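Subject: Re: [stondau-pantry] Wire shelving for the dry goods – order of rows?
Date: 4 Aug 2025
To: stondau-pantry list
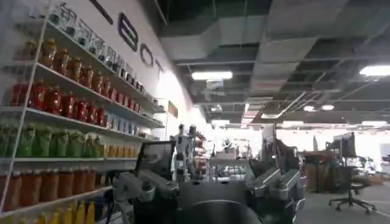 White wire unit, sauces and jars by row. Office end at right.

Replying to the question about the rows, quoted underneath, and to the one about shelf depth from the same thread.

> We have just put up two wire units at Ilgate and are filling them
> this week. Do you group by product or by container? At the moment
> we have jars, bottles and packets all mixed in, and it takes ages
> to find the soy sauce. Also, do things tip over on the wire? Our
> old shelves were solid and I am not sure I like the change.
> Happy to hear what colour coding, if any, people use.

We group by container first and product second. Clear glass jars and bottles go on the top shelf. The brown bottles go under those, then the red ones. Greens share a shelf with the yellow and orange packages, with the greens at one end. Orange-brown jars are lower down, and the yellow bottles with yellow caps are lower again. We don't use coloured labels. The products do that job well enough if you keep like with like.

Packets are the weak point. A few pale blue and white ones have ended up at the wall end of the red bottle shelf, and I would move them in with the other packages if there were room. There isn't at present.

On tipping – small round bases are the trouble on wire, mostly anything narrower than the gap between two wires. We cut liners from clear plastic sheet for two of our other shelves and that fixed it. The sheet came from Dramar in a roll and cuts with ordinary scissors. Trim it 15 mm short of the front edge or it catches your sleeve.

Depth: put one product in each row, front to back, and don't start a second product behind the first. We tried doubling up last November and lost eight jars of Chang satay behind the tomato sauce until they were past their date. One row, one product takes more width, but you can see what you have from the aisle.

For restocking we pull the row forward and fill from the back. It takes nearly 30 minutes for a full unit if the cartons are already open.

A few things I would check before you fill yours:

– Feet level on all four corners. Load the bottom shelf first.
– Shelf clips fully seated. Push down on each corner by hand.
– Enough height above the tallest bottle to lift it out without tilting it.

If anyone has a decent way of keeping soft packets upright on wire, please post it to the list. We have tried baskets and they waste too much of the shelf.

--
Stondau pantry list
To leave the list, send a blank message with "unsubscribe" in the subject.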